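Vavelon Manipulation Program – Progress Report to the Grikulard Fund
Reporting period ending August

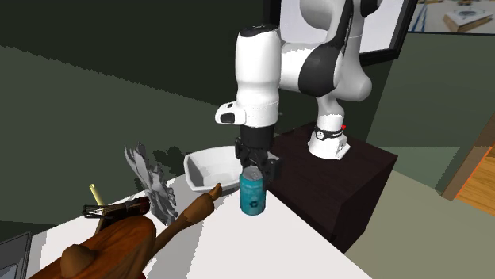 Work in this period centered on grasp selection in cluttered kitchens, the second of the tasks agreed with the Fund. Training is carried out entirely in simulation, and the policy is scored on whether it can pick up a named object without disturbing its neighbors. Counter layouts are generated with unrelated items placed close together, as with the teal can held by the gripper directly in front of a white bowl, with a whisk and a carved wooden figure on the same counter. Tight spacing of this kind was the main source of failed trials in the previous report.

The team completed 1,598 simulated trials, against a target of 1,000. Abelardo Jara revised the approach planner so that the wrist comes down vertically when a neighboring object blocks a side approach. Collisions with nearby objects fell by 19 percent compared with the earlier planner. Results for thin objects remain weak – the gripper often closes too early – and Florence Ouellet is reviewing the contact settings.

Transfer to the physical arm has not started. Delivery of the Dukirex controller was delayed, and the schedule has moved back by 10 weeks. No change to the approved budget is requested. Fidel Retamal will submit the revised work plan separately, together with the list of test objects requested by the Fund.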